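Two hands, one tabletop: the Purkier planner at the drinks station

Gallery | Software | Brurex, Skekach workshop

Purkier is the motion planner and hand controller we write at Brurex. For most of this year it has been used on a two-armed robot with a five-fingered hand on each side, and since September the main test job has been serving a cold drink from a dispenser into a plastic cup. The hardware is bought in. Our work is the code between the head camera and the finger motors, so these notes are mostly about that.

The task is split into stages: find the cup, close on the cup, carry it to the spout, work the dispenser, set the cup down. Each stage is a separate block in the task file and can be run alone. That matters when you are tuning a grasp and don't want to sit through the whole routine to get to the part that broke.

Perception

Clear plastic is the hard part. The depth reading goes straight through the wall of the cup and lands on the table behind it, and polished metal does something similar in the other direction by showing the software things that aren't there. We gave up on depth for the cup in the first month. Purkier now fits an outline to the rim and the base in the colour picture and works out the position from the known height of the table. The fit runs at 20 frames a second. If the rim and base disagree on where the centre is, the arm stops where it is and the fit starts again.

Dispensers are handled differently. They don't move during a run, so they are located once at the start and then kept in the map as plain blocks with a margin added all round. Drip trays are in the map too. An early version left them out, and the planner brought the fingers in low and touched the raised edge every time.

Planning

Both arms are planned together. Planning one and then fitting the other round it gave shorter computing times, but the second arm was often left with nowhere sensible to go, as the hands work close together over a small bit of table. The joint planner has a limit of 300 ms per request. When it runs over, the last safe path is held and the request is sent again with a looser goal for whichever arm is not holding anything.

Elbow height was a nuisance for a while. The planner preferred low elbows, and low elbows come near the table edge. There is now a cost for it in the settings file, under arm posture.

Hand control

Thin cups give way easily, so the grip is set by finger position first and motor current second. The thumb moves into place before the other fingers close. Changing that order cut down the number of cups pushed over more than any other change we made, and it was a four-line edit.

Logs

Every run writes a log with the camera stream, the joint positions and the planner's choices on one clock. There are 1474 runs in the store at present. Of these, 135 are marked by hand with the moment the grasp was judged good or bad, and they are the ones used to check a new release. The replay tool, called Babić after the street the workshop is on, steps through a log and draws the planned path over the picture. It still gets slow on long logs.

Still to do: cups of more than one size, a better guess at liquid level when the drink is dark, and a proper warning when the cup is too close to the tray for the fingers to get round it.

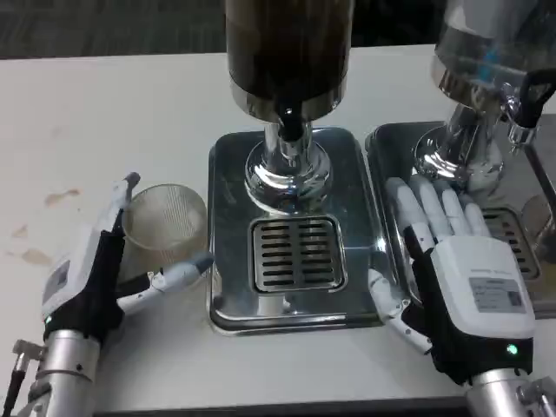

Skekach, 11/30/21

Cup approach, seen from above the two arms. The left hand is beside the clear cup, with the index finger pointing up one side and the thumb reaching across the front. The right hand lies palm-down on the other drip tray. The dispenser in the middle holds a very dark brown drink, and its black spout points down towards the slotted grate in its tray. Purkier treats the narrow space between the two trays as closed to both hands when it is planning a move.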